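Home | Forum | Unanswered | Tags | Members | Log in

Wrist camera pose jumps when the gripper comes near a white table

Print this page | E-mail this page

Fadwa Morsy
Posted 2021-04-30

Hello all. I am working on the tracking for hand-held grippers, two of them used together, each with its own camera. The pose comes from visual-inertial odometry, and afterwards we train a policy on the recorded paths. We use the Otero tracker with the default settings, and the images come at 60 frames per second.

When the gripper is high above the table, everything is good. When I go down towards the surface, the number of tracked features falls from 173 to 6 within a very short time, and then the position jumps sideways. The inertial part holds it for a moment, but not long enough for the full approach.

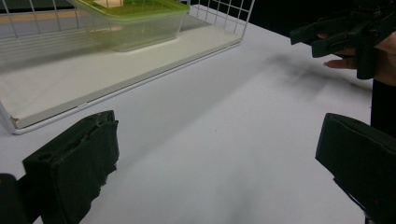 I already tried to lower the corner threshold. I get more points, but many of them sit on the border of the shadow, and this border moves when my arms move. I also get points on the finger pads. Those never move in the image, so the tracker believes that the gripper stands still. The wire basket gives many corners, but they look all the same and the matching goes to the wrong wire.

Is there some setting which I missed, or do I have to change the whole tracker? I would prefer to keep the table as it is, as we have many older recordings with it.

Zesov
Replied the same day

Put a cloth with a pattern on the table. Problem solved.

Mokgethi
Replied one day later

A cloth will help, but she wrote that she wants to keep the table, so let me try with the software side.

First, make a mask for your own fingers. They stay in the same lower corners of the image, but the opening changes, so one fixed mask must cover the fully open and the fully closed position. Draw it a little too large. Apply it before the corner detection. If you apply it after, the detector has already spent its budget on the pads and you have few points left for the rest.

Second, mask the other hand and the other gripper also. These move independently, and on such a plain background they can win the vote in the outlier test. I used a small segmentation network for this, trained on 600 images I labelled by myself. It was boring work but it was enough.

For the shadow I do not know a clean method. I put the threshold back to the default and accepted fewer points. Softer light from two sides made the border weaker.

For the wires, check if your matcher has a ratio test and make it more strict. You will lose most of the basket, but a wrong match is worse than a missing one. Also start every recording with a slow look at the walls of the room, so there is a map to come back to.

Esness
Replied two days later

I had the same jump last December and for me it was the time offset between camera and IMU. Near the table the image motion is much faster for the same hand speed, so a small offset becomes visible. Run the calibration again before you write any masks.

Fadwa Morsy
Comment on the reply by Mokgethi

Thank you, the order of the mask was my mistake. I had it after the detection. I will also do the calibration again and write here what I find.

Print this page | E-mail this page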